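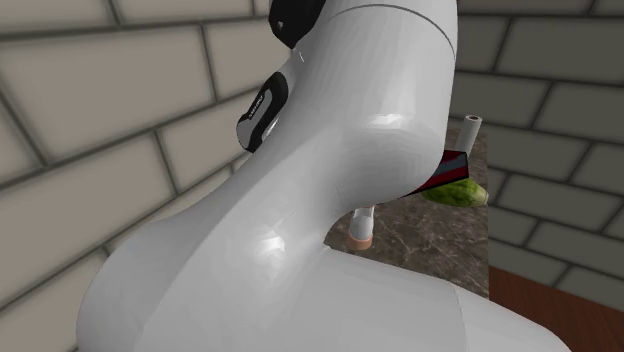 White robot arm with a black joint cap, computer render

Zerkeck Owners & Fixers > Kitchen > Kettles and small appliances

Topic: White plastic going yellow, is it me or the sun

biscuit_tin
My Zerkeck kettle was white when I bought it. It is now the colour of a smoker's ceiling. It lives on the bench next to a north-facing window, so it gets the full Brisbane treatment from breakfast on. The toaster from the same range sits in the corner and still looks brand new, so together they resemble a before and after ad for dentures. Is there any way back, or do I just start calling it cream?

lowtide86
Call it cream. People pay extra for cream.

Sprocket_Mum
You can reverse it to a degree. Peroxide cream from the hairdressing supplier, painted on, cling wrap over the top, out in the sun for an afternoon. I did a Ferrand mixer cover in December and it came up lovely apart from one stripe where the wrap had bunched up. Outside shell only, please, and take it off the kettle first. You don't want hair bleach in your tea.

grumblebum
The stripe is why I tell people to leave it alone. You swap an even yellow for a patchy white and then it yellows again by next summer. I've watched this cycle with three fridge handles. The handles won.

Sprocket_Mum
Mine has held its colour for two years, stripe included.

grumblebum
In a cupboard?

Sprocket_Mum
It may spend some time in a cupboard.

biscuit_tin
So the treatment for sun damage is more sun. Righto.

parkabench
Have you tried washing it? Serious question. I was ready to bin a Zurnia rice cooker that I thought had gone yellow and it was cooking oil. Warm water, dish soap, bit of bicarb. I've never felt so clean or so judged.

biscuit_tin
I have washed it, thank you. The bit under the base is still white, same as the day I got it, so I can see exactly what I've lost.

lowtide86
Turn it upside down and enjoy.

oldmate_719
Could paint it. There are sprays for plastic, but I wouldn't put one on anything that gets hot, and a kettle is mostly a thing that gets hot. I painted a Rorholm fan heater once. The smell was with us until the following winter and so was my wife's opinion.

grumblebum
Finally some sense. Nothing stuck on, nothing painted on. Buy a black one.

Sprocket_Mum
Black shows every drop of hard water. You'll be back in here in six months with a new topic.

grumblebum
I've had a black one for years and can't see a mark on it.

parkabench
Have you got your glasses on when you look?

biscuit_tin
Update from Friday. I bought the peroxide cream, read the back of the tub, put on gloves, then lost my nerve and did the lid of an old bread bin instead. It went from yellow to slightly less yellow with a thumbprint in it. The kettle has been moved away from the window to sit beside the toaster, which doesn't flatter either of them.

Sprocket_Mum
How long did you leave it?

biscuit_tin
An hour. Then it clouded over.

Sprocket_Mum
An hour! It needs the whole afternoon, love. Do it again and put a fresh coat on halfway through.

oldmate_719
And wear the gloves the whole time this time, going by the thumbprint.

lowtide86
What does a new one cost?

biscuit_tin
They want $100 for the current model. It only comes in cream.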